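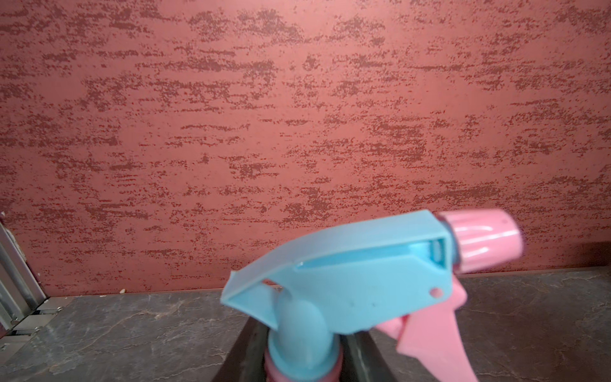
Can I play a Blu-ray disc from another country on my player at home?

It depends on the region of the disc and the region of your player. Standard Blu-ray discs can be locked to region A, B or C, and a player sold in the United States normally reads region A only. Many discs are not locked at all, and 4K Ultra HD discs do not use region codes, so check before you give up on a film.

Importing Blu-ray discs: how to check a disc before you pay for it

By Nabil Darwish

I have collected horror and science fiction films for many years, and my shelf now holds 2,185 discs. A good part of them came from abroad. In the beginning I made some expensive mistakes, so I wrote down the steps that I follow now.

What you need

The model number of your player (look on the back or in the settings menu).
The exact edition of the film you want, with the name of the label.
Ten minutes for each disc, sometimes less.

Step 1. Find the region of your player

Region A covers North and South America, Japan, South Korea and some other parts of Asia. Region B covers Europe, Africa, the Middle East, Australia and New Zealand. Region C covers mainland China, Russia, India and several of their neighbors. The manual of the player should tell you the letter. If you have lost the manual, search for the model number together with the words "region code".

A 4K player also has a region for standard Blu-ray. People often forget this. The 4K disc will play, but the second disc in the same box may be locked.

Step 2. Find the region of the disc

Look at the back of the case. There is usually a small hexagon with the letter A, B or C inside it. If you see all three letters, the disc is free of region lock. If the seller shows only the front of the case, ask for a photo of the back.

Please do not trust the case completely. Some labels print B on the case but the disc itself is not locked, and I have also met the opposite. Collector forums often have a test result from a person who owns the disc. I look for two results from two different people.

Step 3. Check the bonus discs separately

My edition of Kastora is a good example. It came in a box with 4 discs. The film in 4K played without any problem. The standard Blu-ray with the director's commentary was locked to region B, and the last disc was a DVD in PAL format, which my player refused. I had bought the box mainly for the commentary.

DVD has its own system, with numbers in place of letters. Region 1 is the United States and Canada, and region 2 is Europe and Japan.

Step 4. Read the subtitle and audio list

A foreign edition of an American film nearly always has the original English sound. With a foreign film it is different. The French or Italian disc may have a beautiful picture and no English subtitles. Look for the words "English subtitles" in the technical details, and check if they are for the film only or also for the interviews.

Sometimes the subtitles are forced, which means that you cannot turn them off while you watch with the original sound. Sellers rarely mention this, so ask.

Step 5. Calculate the full price

Add the shipping and any customs charge to the price of the disc. I once paid 8 dollars for a used copy of The Night Train to Plukville and 10 dollars to have it sent. I was still happy, but it was not the bargain I believed it to be. If you want several films from the same label, wait and order them together. Semaan has a sale every March, and I keep a list ready for it.

Step 6. Test the disc when it arrives

Play the start of the film, then jump to the middle and near the end. Open one of the bonus items too. Do this in the first week, while you can still return it. The small shop Pralau, where I buy most of my Italian horror, accepts returns only if you write to them before the period is over.

If the disc does not play

First clean it with a soft dry cloth, from the center to the edge. Then update the software of the player and try again. If the screen shows a message with the word "region", cleaning will not help. You can return the disc, sell it to another collector, or buy a region-free player.

Last updated 10/11/2024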